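The Bed Is a Table Now (and I Love It)

Thursday night I stripped the big bed down to the fitted sheet, pushed the comforter into the hall, and finally started on the clothes. If you've been reading for a while, you know I have been promising this since May. Well, it's happening! I have opinions about cardboard boxes now! Let me tell you everything.

First, the sorting spot. I've tried the floor (my knees say no), the couch (everything slides behind the cushions) and the dining table (then we can't eat). The bed beats all of them. It's wide, it's the right height if you sit on the edge, and a plain sheet makes every sock visible.

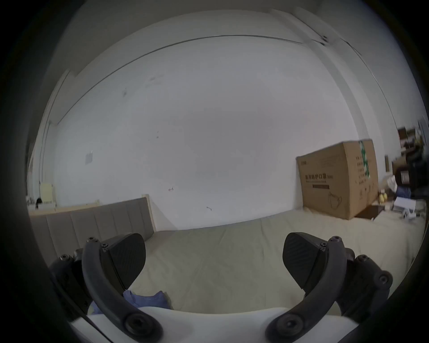
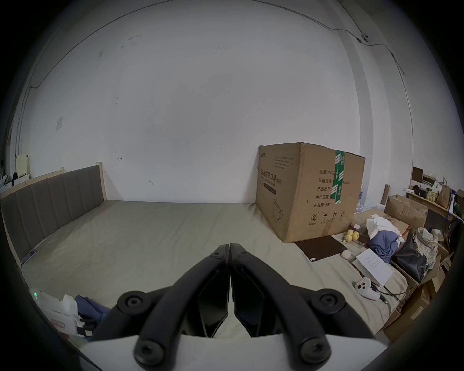

Why I went with a big box

I used to be a bin person. Clear plastic bins, matching lids, the whole deal. I bought a set of them from Barkier three years ago and I still like them for craft stuff, but for clothes that are leaving the house? Give me cardboard every time. You can write on it, you can hand it over without wanting it back, and when it's done it goes flat behind a door.

The big brown one on the far side of the bed is my favorite kind, a mask carton. The printing on the side says 数量: 2400, which is the quantity, so you can imagine the kind of space we're talking about. It's a bit scuffed at the corners and the side bulges a little, and I don't mind one bit. A box that has already had a life is a box I can be rough with.

A few things I've learned about boxes, in no order:

Look for the umbrella and the arrows. If a carton has handling symbols printed on it, I keep the arrows pointing up even when it's only full of T-shirts. Habit!

Don't fill a big one with jeans. I did this once and had to unpack half of it in the hallway in my pajamas. Denim goes in small boxes, sweaters go in big ones.

Put the box up on the bed with you. I resisted this for ages since it felt wrong to have a carton on a clean sheet, but you wash the sheet after anyway, and not bending down to the floor every ten seconds changes the entire evening.

The sheet trick

My friend Roya Akbari taught me this one and I think about it every time. Use a plain, light sheet. Mine's a creamy beige one with nothing on it, and it's so much easier on the eyes than the striped set I had on last time. Anything dark jumps right out. Anything blue jumps right out. With the stripes I managed to lose a navy camisole for a whole hour, and it was lying flat in front of me.

She also smooths the sheet all the way out before she starts. I don't. A few wrinkles never hurt anybody, and by the time the second armful lands it's a mess regardless.

How I sort (fast version)

I pull one shelf at a time. Never the whole closet! I did the whole closet in our old apartment in Nindstead and slept on the couch for two nights, surrounded by coats. One shelf, onto the bed, done, next shelf.

Every piece gets held up and I say yes or no out loud. It sounds silly, and my husband laughs at me from the other room, but saying it makes me decide. If I catch myself saying "well, maybe if I..." then that's a no.

Yeses get folded right there and stacked against the headboard end. Nos go in the box without folding, at least at first. I used to fold everything neatly and it took forever, so now I toss, and when the box gets to the halfway mark I take ten minutes and roll what's in there so it packs down. You'd be amazed how much more goes in after that.

Blue things I'm always slower with. I own a ridiculous amount of blue. There's the blue I wear, the blue I think I wear, and the blue I bought because it looked like the blue I wear. I let those sit crumpled on the sheet till the end and then do them all in one go, so I can compare.

A word on the headboard

Three of you asked about it after the last bedroom post, so! It's the upholstered one, gray-brown fabric with the vertical channels and a pale wood edge around it. We got it from Tóth, the little furniture place near the post office, and it cost us 800 with delivery. I went back and forth for weeks on the color and I'm so glad I didn't get the white. It's soft to lean on while you fold, which I count as a feature.

The channels do collect lint on a sorting night. I go down each one with the brush attachment on the vacuum, top to bottom, and that takes care of it. If you don't have the attachment, a slightly damp dish towel wrapped around two fingers does the same job. Test a hidden spot first if yours is a lighter fabric.

And yes, the wall behind the bed is still plain white. I know, I know. I have a print picked out and I keep not hanging it. I kind of like having one big calm surface to look at while the rest of the room is chaos.

Where it all goes

The good stuff goes to the Gomik swap, which runs in the school gym and is my favorite morning of the season. You bring a box, you pay 8 at the door, and you can take home whatever fits in your tote. I've found two of my best sweaters there. Last fall they moved 3,000 pieces in one weekend, and I believe it, I was there when the doors opened.

Anything stained or stretched out gets cut into rags. T-shirts make the best ones, and I cut mine into squares while I watch TV.

Still to do: the sweater shelf, the top of the closet (scary) and the drawer where all the tights live. I'm saving the tights for a night when I have good snacks. If you have a method for pairing up black tights that are all slightly different blacks, please put it in the comments, I need it!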